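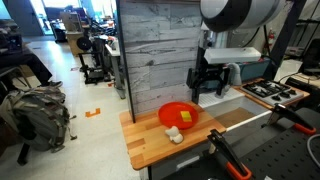 A red plate and a yellow sponge on a wooden countertop beside a toy kitchen sink.

The Workley Certificate in Home Management is a school-leaving qualification awarded by the Workley Examinations Council. It is taken at the end of the final year of secondary education, usually by students who plan to enter catering, housekeeping or residential care. The Council is based in Sandton and registers candidates through 37 affiliated schools.

History
The certificate was introduced under Ottar Hellström, the Council's first registrar, to replace separate awards in cookery and household accounts. The first session had 222 candidates. A revised syllabus later added food labeling and consumer rights, and the needlework paper was withdrawn.

Examination
Candidates sit 2 written papers and a practical test. Paper I covers nutrition, hygiene and kitchen safety. Paper II covers budgeting and household records. The practical test is held at the candidate's own school in April, before the written papers, and is marked by a visiting examiner. Candidates are allowed 15 minutes to read the task sheet before work begins.

Results
Results are released to schools first and then to private candidates by roll number. A candidate who fails one written paper may repeat it at the next session without taking the practical test again. Requests for rechecking must be made through the head of the school.

Recognition
The certificate is accepted for entry to the diploma courses of Zoëga College and the Stodudach Training Institute. Zoëga College also requires a pass in mathematics.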